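Soledad Segura moved 11 times before she turned 30, and she says she packed badly for every one of them. She now runs a small business in Wumdale that helps people get ready to leave one home and settle into the next. Her clients are mostly older couples going from a house to an apartment, along with a few families who have run out of time.

She started the business after her mother sold the family house in Bumavstead. The sale went through in April and the new place was ready five weeks later.

"We had a garage, an attic and a shed," Segura said. "My brother lived in Onuston and could only come at the end. I did most of it in the evenings after work. I filled 56 boxes and I didn't write on half of them."

Some of those boxes stayed taped shut for two years. When her mother wanted the good tablecloths for a christening, the two of them opened nine boxes to find them.

Segura now asks clients to begin with the rooms they use least. She wants the attic and the spare bedroom finished before anyone touches the kitchen. Most people do it the other way around, she said, and end up living on takeout with a month still to go.

"Kitchens are slow. Every drawer has 40 small things in it and you have to decide on each one," she said. "If you do that first, you're tired and you still have the whole house."

She charges a flat fee of 600 dollars for planning, which covers two visits and a written schedule. Packing is billed separately by the hour. Some clients only want the schedule and do the rest with their children.

Paper is what holds people up most, in her experience. She has found tax returns from the 1970s, warranty cards for appliances long gone and one folder with more than 1000 recipes cut from newspapers. The owner kept the folder. Segura had no objection.

"It took up the space of a shoebox and she cooked from it," she said. "I'm not there to tell people what matters to them. I ask where it's going to live in the new place. If they can answer, it goes in the truck." 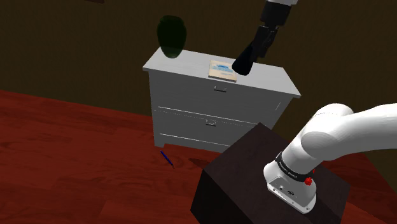 3 min read

She asks that question about furniture too, with a tape measure in hand. Before the first visit she gets the floor plan of the new home and marks the doors, windows and outlets. A chest of drawers is usually worth taking, she said, and it can work in a hallway or a living room as well as a bedroom. Large dining tables are harder. She has seen three of them go back down the stairs on moving day.

Her own apartment, on Aranda Street, is on the second floor and has one closet. She has lived there for eight years, longer than anywhere else, and still keeps her moving supplies under the bed.

Asked what she would change about her mother's move, Segura thought about it for a while.

"I'd have let her sit with things a bit more," she said. "I was in a hurry and I packed while she was talking. She'd be telling me about a dish and I'd already have it wrapped."

Her mother has since gone through the last of the boxes. One of them held the curtains from the old house, which fit none of the windows in the new one. She gave them to a neighbor.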